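Cell Technician, Two-Arm Folding Cell (part time, days)

Fetosetti is hiring one technician to look after the cloth-folding cell at our Staltden site. The job is 24 hours a week to start, on site, with a review after the first three months. You would report to Tuva Sjögren and share the cell with Corentin Barbier, who runs the folding sessions and will hand the upkeep over to you.

The cell is a tabletop booth with two arms on a shared mounting plate. It folds garments and plain cloths, and each garment type has its own start layout. A session is 100 folds. Between sessions the cell is yours.

Applicants do not need a degree. We do want someone who has kept small electric arms, printers, sewing machines or similar equipment running and can describe a fault in writing.

The cell during folding work, whole table and close up at the fingers:
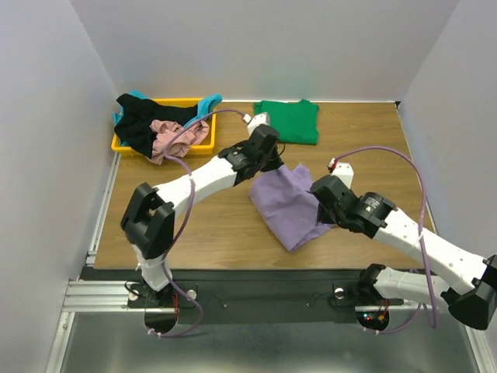
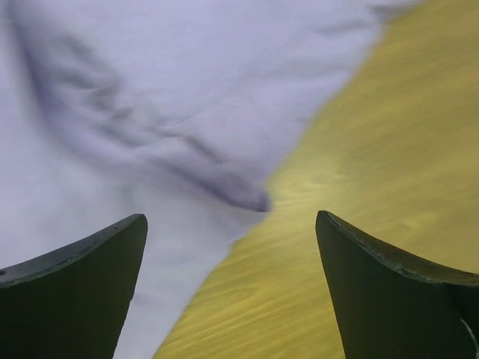
What you will do

Before each session, move both arms by hand through their reach with the power off and feel for play at the elbows and wrists. Tighten the base screws to the value on the cell card.

Check the cables that run from the grippers back to the bases. They need enough slack to clear the table at full reach. Reroute or replace any cable that rubs or pulls at a connector.

Inspect the gripper fingers for scuffs and rough edges. A rough edge snags thin fabric. Fingers are swapped in pairs, and the gripper is zeroed again after every swap.

Clean the wrist camera lenses and confirm that the picture is live before the arms are enabled.

Set out the cloths according to the layout sheet, and put the cell back to its start position when the session ends.

Write up each stop in the fault log: time, arm, joint, what the motor reported, what you did. The log has 838 entries so far and we search it often.

Every 1,000 folds, do the full service with Corentin. Plan on most of a day.

What we need from you

Comfortable with hex keys, crimping and a multimeter
Able to start a program from a command line and read its error messages
Good close vision, with or without glasses
Able to stand for two hours at a stretch
Careful about lockout. The power switch is off before hands go in.

Experience with servo calibration is a plus. We can teach it.

Pay and hours

$31 an hour, paid every two weeks. Monday through Thursday, 8 a.m. to 2 p.m. Parking is free. Paid leave builds from the first day.

How to apply

Send a resume and one page about a machine you repaired to Snežana Halilović, Fetosetti, Room 282, Staltden. Tell us what was wrong, how you found it and which parts you used. Applications close Sun 7 January. Interviews include an hour at the bench with a spare gripper.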